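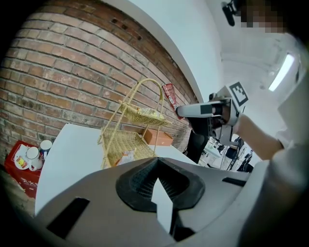 Régis Lebrun thinks the Brunville Snack Swap should have gone year-round ages ago, and he told me so three times before I had my coat off. Fine, Régis, you win! Starting in February, the Swap is open every month, and I get to be the one to announce it.

I'm Jalen Dvorak, and I run Jutia, the little shop on Løken Street that sells snacks from wherever I can get them. If you've never been to a Swap, it works like this. You bring snacks you grew up with, or snacks you picked up on a trip, or just the weird chips your sister mails you. You put them out with a card saying what they are and where they came from. Then you wander around and take home the same number of things you brought. No money changes hands, and you don't have to sign up.

We held the first one as a one-time thing, and I bought 11 bags of pretzels in case people came empty-handed. I needn't have worried. At the last Swap of the season we had 135 people through the door and 588 items on the sheet, and that's only what got written down (the sheet went missing for a while during the licorice tasting, and I have my suspicions).

So what's changing? The big one is the calendar. Up to now we've only run in the fall, and every spring I get the same emails asking when we're back. From February on we'll open once a month at 10 a.m. and go until 2 p.m., or until the tables are bare. Dates go up in the shop window and on our web page as soon as the room is booked.

We're also bringing in a basket trade, and I'm really excited about this one. You fill a basket with a few things that belong together, say a movie night or a long drive or the stuff your grandmother kept in the good cupboard, and you trade the whole thing for somebody else's. Any basket will do. Mine came from a yard sale and has held onions for most of its life.

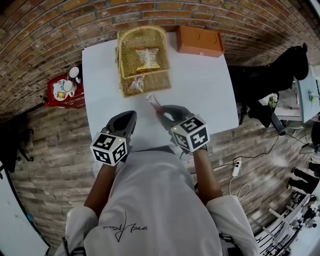 A basket counts as one trade no matter how much you put in it, so please don't go wild and then feel shortchanged when you get home with two candy bars and a tin of mints. Keep it modest. Everything has to be sealed, in its original wrapper, and still in date. Homemade things are lovely and I'll gladly eat them, but they can't go on the tables.

About allergies: if the label isn't in English, please write what you know about nuts, milk, egg and wheat on the card. If you don't know, write that you don't know. We'll have a separate table for anything with nuts, right by the door.

The new season is supported by Skurivix, the label printers over by the rail yard, who are giving us 200 blank snack cards for every Swap. They're nice thick ones with a line for the name, a line for the place and a big space for the story. Do fill in the story! Somebody once wrote a whole card about sharing one bag of shrimp crackers with four cousins on a ferry, and I've still got it taped up next to the register.

Régis will be looking after the tasting corner again. He'd like me to mention that he's hunting for salty things this time, the sweet side being well covered, and that anyone with a good seaweed cracker should come and find him first. I'd like to mention that he has to put something back on the table like everybody else.

Kids are welcome and can trade on their own if they've brought their own snacks. Strollers fit through the side door. If you can help set up, come at 9 a.m. and I'll make the coffee.

For questions, interviews or a quick chat about discontinued potato chips, stop by Jutia and ask for Jalen. I'm in most afternoons.

News > Community > Food and Drink > Brunville Snack Swap Goes Monthly

Recent items
Jutia stays open later through the winter
What to write on your snack card
Licorice tasting: the results are in
Skurivix prints a map of Brunville's corner stores
Wanted: folding tables for the Snack Swap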